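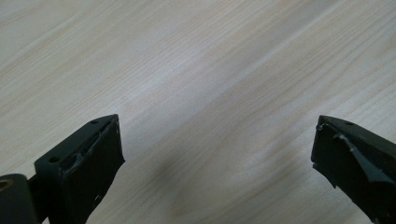 Zallthorpe College – Dept. of Furniture and Wood Studies

Wood Surfaces 1, handout 8
Reading grain on pale boards
Y. Hirano, March 2018

Quick notes from Friday, for those who missed it. Bring these to the bench session.

Grain first, finish second. Before you touch a board, look at which way the lines run. On the pale surface at the top of the page they go on the diagonal, long and a bit wavy, thin darker lines with a few broader bands. Faint pink and gray in the cream. Low contrast like that is easy to misread, so take your time.

Words to use in your notebook:
streak – long thin mark following the grain
band – wider area of deeper tone
figure – the overall pattern (not the same as grain, people mix these up every year)
cast – slight lean toward pink, gray, yellow

Color and light. Soft light flattens everything. A shadow will turn cream into gray-brown and you'll write down "stain" when there isnt one. Move the lamp, look again, then write. Same with cool patches near a window. Two looks from two sides before anything goes in the notebook.

Wiping down tables
Dry cloth, with the grain, full length of the top. No circles. Damp cloth only if the dry one leaves marks, wrung out hard, then dry again right away. No spray straight on wood. If the surface feels rough after, leave it overnight and tell me or Clodagh Ní Bhriain. Do not sand it yourself!!

Sanding (bare practice boards only)
Also with the grain. Across it you get scratches that show up as soon as oil goes on. On diagonal grain follow the streaks, ignore the edge of the board. Brush off between grits.

For next time
– half a page on one table top at home, grain and color only
– one pencil rubbing, label the direcion with an arrow
– read the Horkell notes, section 17, skip the part on veneers for now

Rubbings go in the tray outside room 3741.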